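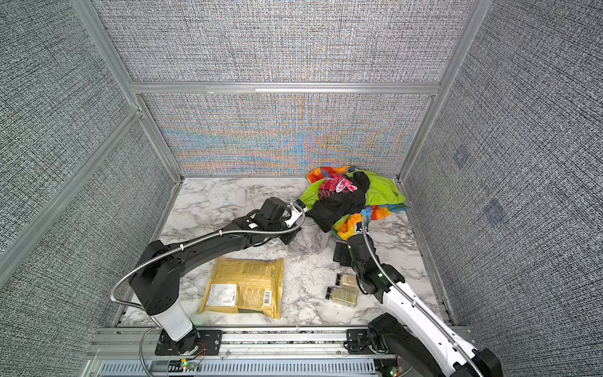
Software tips for a two-arm table that handles laundry and kitchen things

These are small habits from our workshop in Pitstead. They concern the planning and camera software more than the arms, and most of them cost only an afternoon. I have put them in the order in which I would do them again.

1. Treat a heap of clothes as one object first. Our first segmentation tried to give every garment its own mask, and where a black shirt lay over a printed one the masks jumped at every update. Now the program finds the outline of the whole heap, chooses one grasp point near the edge, and asks again after the lift.

2. Keep a separate grasp list for flat things. A food package lying flat on the table gives very little height in the depth data, and the planner likes to throw it away as noise. We lowered the height limit for this class to 2 mm and let the colour camera decide.

3. Be careful with patterned walls. Woven fabric can make wavy coloured bands in a camera picture, and a feature matcher will happily hold on to them. Mask the walls out before matching. It is one polygon in the settings file, and you draw it once.

4. Give the cables a body in the collision model. Our cable sheaths stand away from the arm in a loop, and the model from the supplier has only the links. I added a few fat capsules along each forearm. Planning became slower, but I sleep better.

5. Reserve the middle of the table. When both arms may enter it at any time, the two planners wait for each other like polite people at a door. We use a simple lock: one arm asks, receives the zone for 500 ms, and must ask again if it wants to stay.

6. Write the settings into the log of every run. In November we lost almost a week on a fault which was only an old calibration file. Suronum, our log viewer, now shows the file version beside each run.

7. Replay before you change anything. I keep 978 recorded runs, and each new planner must pass through them at night before it is allowed near the table.

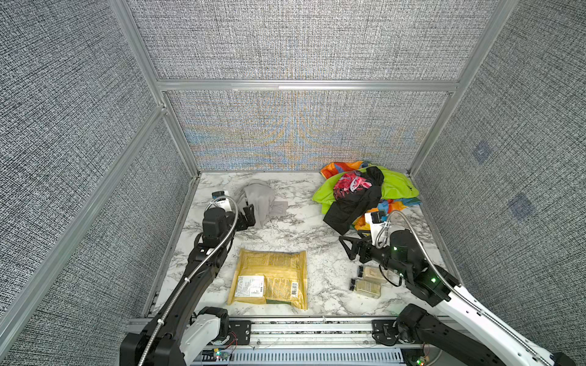 Comment from MacAulay: On tip 5, we had the same lock and it failed when one program crashed while holding the zone. Let the lock expire on the controller side, and make the arm stop there until a person clears it. We also raised the time to 1000 ms for cloth, as a slow pull needs longer than a box.

Thank you, I have changed the expiry to the controller side. The longer time for cloth I will try next — first in replay, of course.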